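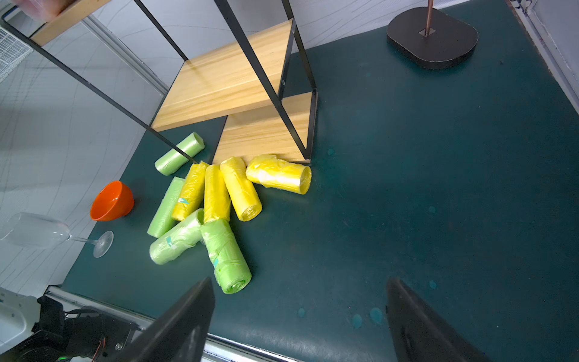
Poste de tri chez Jisville, arrêt du bras gauche le 17 janvier 2021 : défaut 471, couple trop élevé à la pince. On n'a rien forcé, arrêt d'urgence puis lecture du journal.

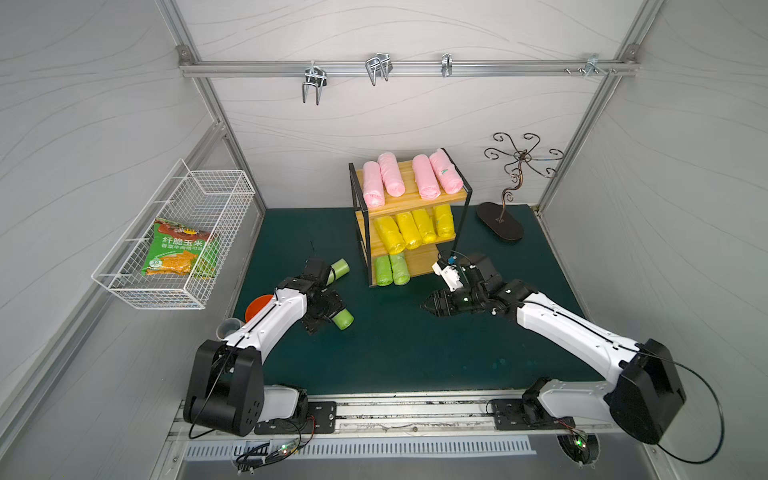

Brynhildur Mikkelsen : même code chez nous en octobre – c'était le seuil, trop bas.

Seuil vérifié, il est bon. Je regarde plutôt le câble du poignet.
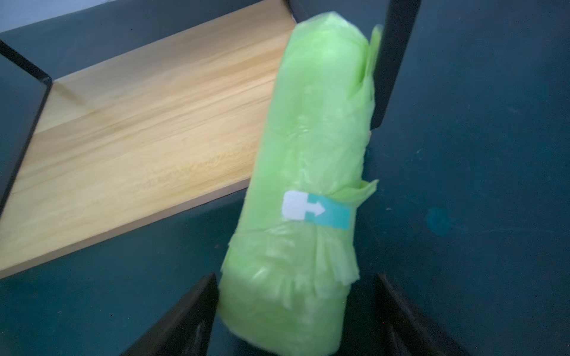

2/ Reprise

Vitesse réduite à 23 %, un essai par couleur de rouleau.

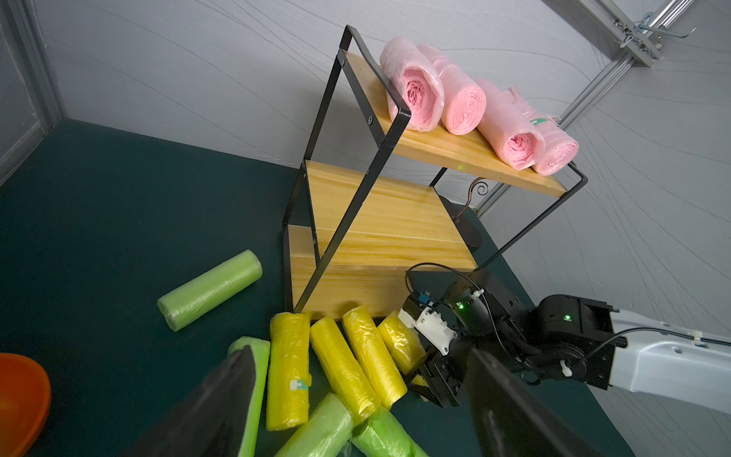 Si le défaut revient, je change le câble et je préviens Murora.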